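퇴사할 때 안 쓴 연차, 수당으로 받는 법 (제가 해 본 순서대로)

작년 10월에 Manport라는 작은 회사를 그만두면서 연차수당을 제대로 못 받을 뻔했어요. 저는 법 전공자도 아니고 노무사도 아닌데, 직접 부딪혀 보니까 순서만 알면 혼자서도 꽤 할 만하더라고요! 비슷한 상황인 분들 보시라고 정리해 둡니다. (사정마다 다를 수 있으니 금액이 크면 꼭 상담부터 받아 보세요~)

1. 남은 연차부터 확인하기

근로계약서랑 취업규칙을 먼저 꺼내세요. 회사가 입사일 기준으로 계산하는지, 회계연도 기준으로 계산하는지에 따라 숫자가 달라져요. 저희는 Tekovura라는 근태 프로그램을 썼는데, 퇴사하면 바로 접속이 막히거든요. 그래서 마지막 출근 전에 연차 사용 내역을 전부 PDF로 받아 뒀습니다. 이거 안 했으면 진짜 고생했을 거예요.

2. 수당 계산해 보기

보통은 1일 통상임금에 남은 일수를 곱합니다. 통상임금은 기본급만 보는 게 아니라 매달 고정으로 나오는 수당이 들어갈 수도 있어서 급여명세서를 한 줄씩 봐야 해요. 저는 1일 통상임금이 약 105,000원이었는데, 회사에서 보내온 계산서에는 직책수당이 통째로 빠져 있었어요. 엑셀에 직접 넣어 보니 차이가 바로 보였습니다. 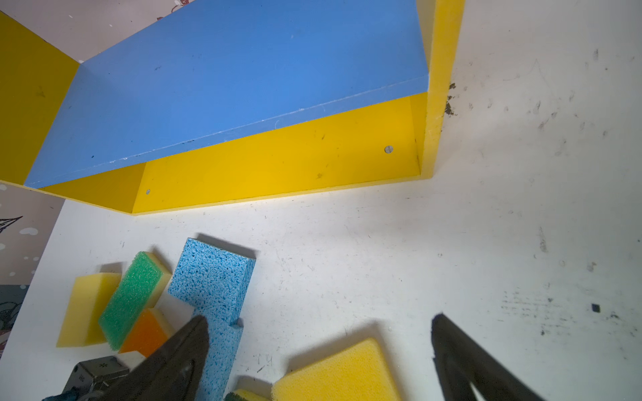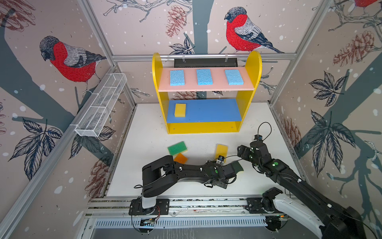 3. 회사에 글로 요청하기

전화로 먼저 얘기해도 되지만 기록은 꼭 남기세요. 저는 이메일 제목에 "미사용 연차수당 지급 요청"이라고 쓰고, 본문에는 퇴사일, 남은 일수, 계산 방법, 입금받을 계좌만 적었어요. 감정 섞인 말은 쓰다가 다 지웠습니다ㅎㅎ 첨부는 급여명세서와 연차 내역 PDF. 답이 없으면 같은 내용을 내용증명으로 보내면 되는데, 우체국 창구 말고 인터넷우체국에서도 돼요.

4. 14일이 지났는지 보기

퇴직하면 임금이나 수당 같은 돈은 원칙적으로 14일 안에 정산해야 해요. 다만 서로 합의해서 날짜를 미룰 수는 있어요. 그러니까 "다음 달에 드려도 되죠?" 하는 메시지에 무심코 "네" 하지 마시고, 미룰 거면 날짜를 정확히 못 박아 두세요.

5. 그래도 안 주면 진정 넣기

노동청에 임금체불 진정을 넣을 수 있고, 온라인으로도 접수됩니다. 저는 서식 채우는 데 38분 걸렸어요(중간에 로그인이 풀려서 두 번 썼다는 건 비밀). 회사 이름은 간판에 적힌 것 말고 사업자등록상 상호로 쓰는 게 좋아요. 제 경우 사무실에는 Closholm이라고 붙어 있었는데 계약서에는 Manport로 되어 있어서 한참 헷갈렸거든요.

6. 기한 챙기기

임금채권 소멸시효는 3년이에요. 여유 있어 보여도 자료는 금방 없어지니까 메일이랑 명세서는 따로 저장해 두세요. 회사가 연차사용촉진 절차를 제대로 밟은 경우에는 수당이 안 나올 수도 있으니, 그런 서면을 받은 적이 있는지도 같이 찾아보시고요.

다음 글에서는 퇴직금 계산할 때 상여금을 어떻게 넣는지 써 볼게요. 궁금한 건 댓글로 남겨 주세요!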